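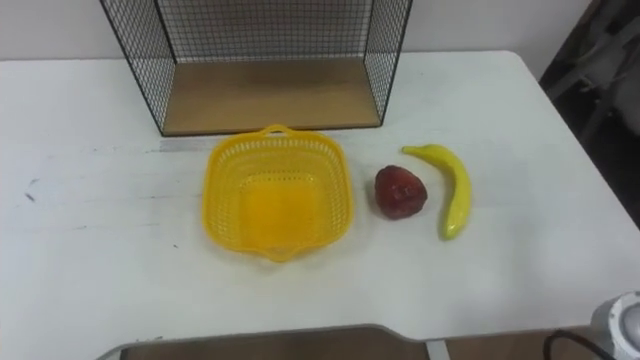 I keep my fruit on a white table against the wall, and for many years I did it badly. Everything went in one big bowl, the bananas on the bottom, and by Saturday there was a brown spot on each piece. My neighbour Mattes Kuhlmann used to sell fruit at the Skudbridge market, and most of what I write on this page I learned from him, with some mistakes of my own added.

The first thing he told me was to throw away the deep bowl (I gave it to my daughter, she puts keys in it). Fruit wants a shallow basket with holes in the sides, so the air can pass. A plastic one costs almost nothing. Mine was 2 dollars at Schmieder, the discount store near the bus station, and I bought two of them so one can be in the wash.

Choose a light or bright colour. I like yellow. On a white table it looks cheerful, and when juice has run somewhere you notice it the same day. In a dark brown wicker basket I once found a plum that had been there since July, and I will not describe it.

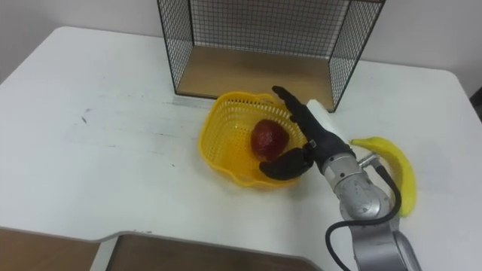
**BASKETS**

- One layer only. When the second layer starts, you have bought too much or you need another basket.
- Red fruit that bruises easily should lie by itself in the middle, where it doesn't press on the rim.
- Lift a full basket with both hands under the rim. The cheap ones bend if you take them by one side.
- Wash the basket every week in warm water with a little dish soap. An old toothbrush is the right size for the small holes. Let it dry upside down on the rack before the fruit goes back.
- Don't line it with paper towel. The paper keeps the damp, and it closes the holes you paid for.

**A wire shelf at the back of the table**

An open-front shelf of wire mesh is very useful behind a fruit basket. You can see through it, so the wall doesn't feel closer, and it doesn't hold dust the way a solid cupboard does. Look for one with a wooden board for the floor. Small things such as garlic or limes will not fall through, and a jar stands straight.

Push the shelf right to the back and keep the basket in front of it. The heavy jars go on the board first. I leave the board empty one day in the week and wipe it with a cloth that is nearly dry, along the grain. Soaking a wooden board is a bad idea, mine curved a little from this and I had to put a weight on it for the whole weekend.

For the mesh I use a soft paintbrush. My table is 65 centimetres deep and this leaves me enough room in front to peel and cut.
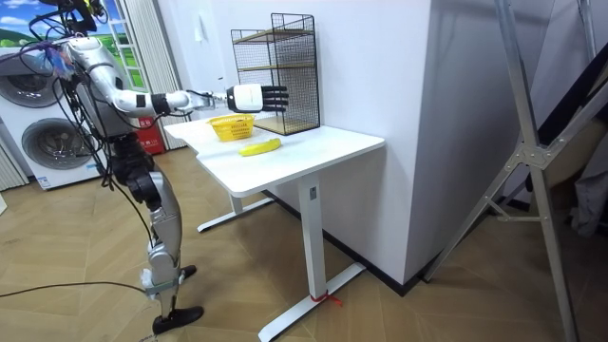
## Bananas live outside

Mattes was very strict about this. A banana beside other fruit makes the other fruit ripen too quickly, so it should lie on the table by itself, or hang on a hook if you have one. Turn it sometimes, because it marks on the side where it rests. If you want a hard avocado to become soft, then you do the opposite and close it in a paper bag with a banana for 2 days.

If you put out artificial fruit for decoration, as my sister does, wash it also. It gets a greasy layer from the cooking, and dust sticks on this. Soap and lukewarm water are enough.

## Marks on a white table

A matte white top shows every grey streak. First I try a damp microfibre cloth, and this takes away most of the smudges. For what stays I make a paste from baking soda and water, rub it very softly in small circles, and rinse two times.
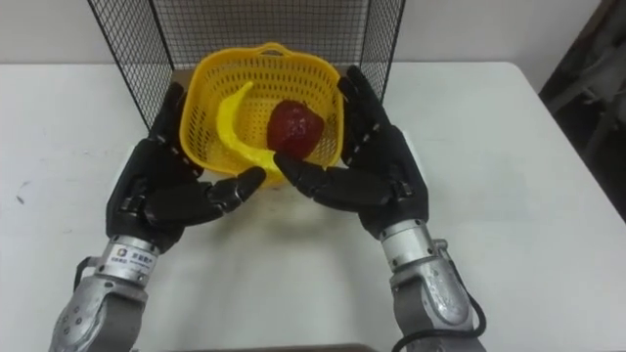

Always take the basket off before you wipe, and don't only push it to the side. The grit under it works like sandpaper, and I think half of my scuffs are from pushing. Melamine sponges I use only in a corner first, as they can make a shiny place on a matte surface. If you are not sure about your table, Cudero has a leaflet about matte tops at the paint counter, and the lady there is patient with questions.

Small dark dots are sometimes not dirt at all. If your fingernail feels a little hole, the top is chipped and no cleaner will help. I put the basket over mine.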